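What the arm leaves behind for the rest of us
Opinion, by Leidy Arboleda

I have worked in the returns hall at Carretero for long enough to remember when the job had no screens in it. A crate of second-hand household goods came in, two of us tipped it out on a table, and we sorted it by hand. Since August the crockery has been going over to a robot arm, and every new move is first tried out in a simulator on the planning desk upstairs. 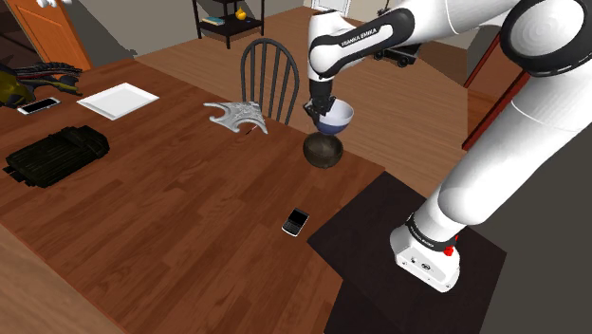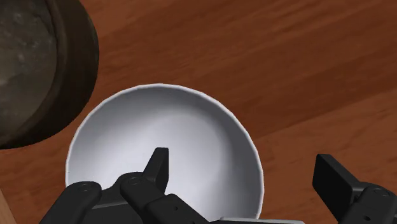 Bowls in the simulator, with the arm and from close to the gripper.

I was sent upstairs for 22 shifts to help set up tasks like these. My part was to say what a sorter would do with each thing. The two people who run the software, Nilton Chávez and Yesenia Alvarado, would ask me which bowl I'd pick up first and where I'd hold it. I had never had to put that into words. You take a bowl by the rim if it is light and from underneath if it is heavy, and if it has a chip you feel it with your thumb before you see it. Nilton wrote all of this down. Some of it went into the program and some of it couldn't, the thumb being the main thing.

I want to set out what I think has changed, because most of what I read on the subject is written either by people selling the machines or by people who have never worked a sorting table.

The first change is to our bodies, and it is a good one. Crockery was the worst of the work. A full crate of plates is a dead weight and you are bent over it for hours. Abelardo Ospina had his wrist strapped for most of one winter and kept coming in regardless, as we all did. He now checks the shelves behind the arm and his wrist is fine. I would not send him back to the crates to make a point about progress, and anyone who would should try a week of it.

The second change is to the talk. We used to sort in pairs, facing each other, and you learned the trade from whoever stood opposite. Fidelina Arango taught me to tell a glaze from a cheap coating. She did it while we were both working, and it cost the firm nothing. The arm takes up one side of its table and a single person stands well back from it. That person has a screen to watch and can't stray far. The new starters who came in this spring have never worked opposite anyone. They are quick with the screen and they know very little about pots, and I don't blame them for it.

Management at Dorkurham, which owns us now, says the knowledge is in the system. I have seen what is in the system. There were 474 handling notes when I left the planning desk, and I gave a fair number of them myself. They are good notes. They say how to grip and where to put down. What they don't hold is the reason Fidelina would stop with an ordinary-looking bowl and put it to one side for the valuer, and as far as I know there is no plan to ask her before she retires.

The third change is to who gets listened to, and here I am of two minds. For years no one above the floor asked me anything. Then for those shifts upstairs I was asked things all day, and when I said a grip was wrong it was altered. I liked that very much. But it ended when the setup ended, and I was paid the same rate as for sorting. If a firm builds a machine out of what its workers know, that is skilled work and there should be a grade for it. The staff group has asked for one. We were told it would be looked at after the Gutenia site has its own arm.

There is the matter of jobs too, which people expect me to start with. Nobody in our hall has been dismissed. Of the 59 people on the floor, a few have left and have not been replaced, and I expect that to go on. It is a quiet way of doing it and it makes the thing hard to argue about. The young people in this town who would have come to us will go to the warehouses at Braltodberg, where the bus takes an hour.

What I would ask for is fairly small. Keep one table for hand sorting, with two people at it, and put every new starter there for their first months. Pay the setup work properly. Let sorters see a new task in the simulator before it comes down to the floor, as Nilton and Yesenia would be glad to do if they were given the time. And write down what share of the saving goes back into wages, even if the answer is embarrassing.

I put these points to the site manager and he was polite. He said the arm was only a tool. So it is, and I have no quarrel with it. I am back on textiles at the moment, which it can't do yet, and the planning desk has already asked whether I would be free again in August to talk about how to fold a blanket. I have said yes, and I have asked what it pays.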